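Gray metal bins — repaint the floor or leave it alone?

Posted by Melur Osman
April, 14 replies hidden, showing 2

I sort small household stuff into open gray metal bins, the kind with walls that slope in toward the bottom. Hairbrushes, markers, flat packages, that sort of thing. The floors are scuffed and there's a band of dark scrape marks low on the walls. A guy at the hardware store tried to sell me a can of Stenaso bin paint and swore it would "stop wear for good." I have my doubts. Two of my bins stand one right behind the other and small white scraps end up at the seam between them, so if there's a fix for that too, I'm listening. 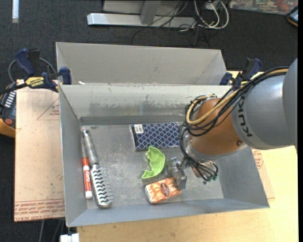
Nivaldo Mendonça: Save your money. Scratches on a bare bin floor don't hurt a hairbrush or a marker. I painted mine with something a lot like that and it flaked within 2 months, and then I had gray chips stuck in all the bristles. Wipe the floor down with a damp rag and dish soap, dry it, done. If a scratch is sharp enough to catch your fingernail, sand that one spot and move on.

For the seam, a strip of cloth tape along the two rims. Not pretty. I wouldn't buy a "gap kit" for it.

Frauke Kröger: sand first then paint, it holds fine. mine has had over 300 loads through it

Melur Osman: Loads of what, though? Socks wouldn't scratch anything. I'm going with the rag and the tape for now. The scrape marks on the walls didn't all come off when I tried soap on one bin, but they got lighter, and I can live with lighter. Still not convinced the tape will stick to cold metal — I'll try 5 inches of it first.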